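Kitchen notebook: millet porridge, batch notes
July 5, 2026 — Wumpini Quartey
Reading time: 3 min

Fourth go at the savoury millet porridge for the breakfast sheet. The March version was fine on flavour but set like plaster after ten minutes in the bowl. Keyvan wants something that can sit in the pot through a slow morning and still be spooned out.

Using the Bayram millet again, the coarse one. The fine one is cheaper but goes to glue and I'm not buying another sack of it.

What went in

154 g coarse millet
20 g butter, plus a bit more at the end
1 small onion, chopped fine
1 green chilli, seeds left in
8 curry leaves
1 tsp black mustard seeds
Thumb of ginger, grated
Hot water, three times the millet by volume
Salt, half a lemon 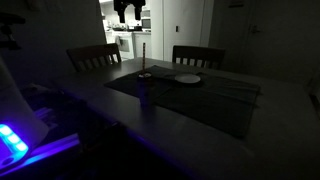
Toasted the millet dry first, on a medium flame in the Clillel pan, nine minutes. Last time I stopped at five and it was still pale. It needs to smell like popcorn and a few grains should jump. Tipped it on to a cold tray straight away so it didn't carry on colouring.

Butter in next, then mustard seeds. Lid on until the popping slowed. Curry leaves, chilli, ginger, then the onion. I cooked the onion until soft only. In March I browned it and the whole pot tasted of onion soup.

Millet back in, stirred to coat, then the hot water all at once. It spits, so stand back. Salt now, 1 tsp level. Low flame, lid on, 20 minutes, stirred twice.

Problems

1. Caught slightly on the bottom at the back left. That burner is stronger on one side. Turn the pan halfway.

2. Lemon went in too early. I added it with the lid off but the heat still on and most of the sharpness went. Off the heat next time.

3. Salt is a touch low. Keyvan thought it was right, but he had pickle with his. 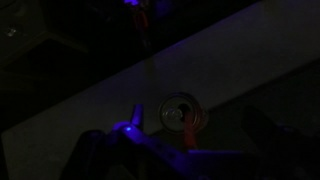
Holding test

Left the pot covered, heat off, and tasted from it at intervals. Good at ten minutes. At half an hour it had tightened up but loosened again with a splash of hot water and a fork. At an hour it needed a lot more water and the chilli had taken over. So half an hour is the limit without a warmer, maybe longer if I hold back some of the water and add it late.

Don't use a spoon to loosen it. It mashes the grains.

Tried one portion with the Grimaso yoghurt stirred through. Keyvan liked it, I thought it turned it into a pudding. On the side is better.
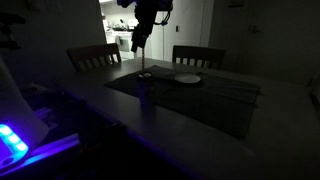 Peanuts are still undecided. They were in the first version and came out because they went soft in the pot. Could fry them separately and scatter them over at the end — one more pan to wash, though. Cashews are too dear for a weekday breakfast.

Next time

Same millet, same toasting time. Lemon off the heat. Salt up to 1¼ tsp. Keep back a cupful of the water and add it after the rest. Try half the batch with grated carrot, put in with the onion, and see if it makes the thing too sweet.

Keyvan to write out the quantities for a double batch. I don't think the water doubles exactly in the wide pot, too much goes off as steam, so he should measure it and not guess.

Need: curry leaves (used the last of them), mustard seeds, lemons. Borrowed the scales from the baking bench and they must go back.

© 2026 Drilel Test Kitchen | Contact | Back to top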